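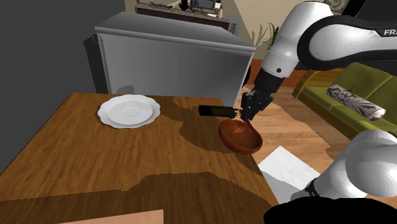
Cambios en el comedor compartido a partir de diciembre

La cocina y el comedor de la planta baja de Dosthorpe pasan a tener turnos desde el mes de diciembre. Hasta ahora cada taller bajaba cuando le venía bien y a las dos de la tarde no había manera de encontrar sitio. Los turnos son dos, de 13:00 a 13:50 y de 14:00 a 14:50. Encuadernación, cerámica y la oficina de Wandik van en el primero. Carpintería, textil y el resto de asociados van en el segundo. Quien tenga clase a esas horas puede bajar en cualquiera de los dos, avisando antes en recepción.

Entre un turno y otro quedan diez minutos para recoger. Cada persona friega lo suyo y lo deja en el escurridor. El lavavajillas se reserva para las comidas de grupo, que son las de más de 12 comensales, y lo pone en marcha quien haya hecho la reserva.

Vajilla

En la encuesta de octubre salió muchas veces el tema de la vajilla, así que contamos cómo está. El inventario que hizo Radomir Hodžić al cerrar el verano da 153 piezas entre platos, cuencos, tazas y fuentes. El año pasado eran más, pero una parte se rompió y otra subió a los talleres y no ha vuelto. Pedimos que se revisen las estanterías de arriba. En el taller de textil aparecieron la semana pasada varias tazas con alfileres, que ya están en su sitio.

La compra de reposición se ha hecho a Popescu, el mismo proveedor de las sillas. El pedido completo, con transporte, ha costado 2.412 euros e incluye también cubiertos, dos ollas grandes y una tabla para el pan. Se paga con lo que quedó sin gastar de la partida de mobiliario, de modo que las cuotas no suben. La factura puede consultarse en administración por las mañanas.

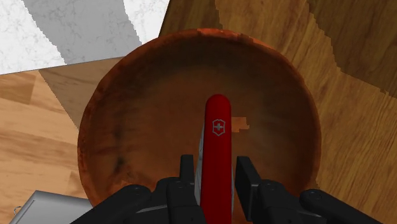 Los cubiertos viejos se retiran. Los que estén en buen estado se quedarán en una caja junto a la entrada hasta final de mes y cualquiera puede llevárselos. Los cuchillos de cocina no entran en esa caja. Se van a afilar y vuelven al cajón de la izquierda, que a partir de ahora se cierra con llave durante las tardes en que hay grupos infantiles. La llave la tiene recepción.

Nevera y despensa

La nevera se vacía el último día laborable de cada mes a las 16:30. Lo que no lleve nombre y fecha se tira. En noviembre se tiraron recipientes enteros con comida dentro, y hubo quejas, pero el cartel lleva puesto desde la primavera y la norma no cambia. El estante de abajo sigue siendo para las comidas de grupo y no se puede usar a diario.

En la despensa hay aceite, sal, vinagre, café y té de uso común. El azúcar se ha dejado de comprar porque casi no se gastaba y se llenaba de hormigas. Si alguien quiere tener el suyo, que lo guarde en un bote cerrado. El café lo trae Jirden cada quince días y, si se acaba antes, hay que apuntarlo en la hoja de la puerta. No hace falta escribir a la oficina por esto.

Comida de invierno

La comida de invierno será en el mismo comedor, con las mesas juntas. Como otros años, cada taller trae un plato y la bebida corre a cuenta de la asociación. De momento hay 16 personas apuntadas, casi todas de cerámica y carpintería. El plazo para inscribirse está abierto hasta la primera semana de diciembre, en recepción o respondiendo a este boletín. Conviene indicar alergias y si se viene con niños.

Radomir se encarga del guiso de alubias, en dos versiones, con carne y sin ella. Faltan ensaladas, postres y alguien que pueda venir a las once para ayudar a montar. La sala quedará cerrada para uso normal desde esa hora hasta las seis de la tarde. 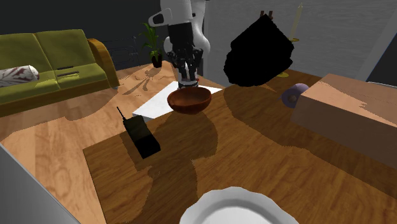 Cuenco sobre la mesa de madera.

Otros avisos

El grifo del fregadero pequeño sigue goteando. El fontanero ha venido dos veces y está pendiente de una pieza. Mientras tanto, se ruega cerrarlo sin forzar.

Los manteles de tela pasan a lavarse fuera. Después de usarlos se dejan en el saco del pasillo, sacudidos y sin doblar.

La persiana de la ventana que da al patio ya sube entera.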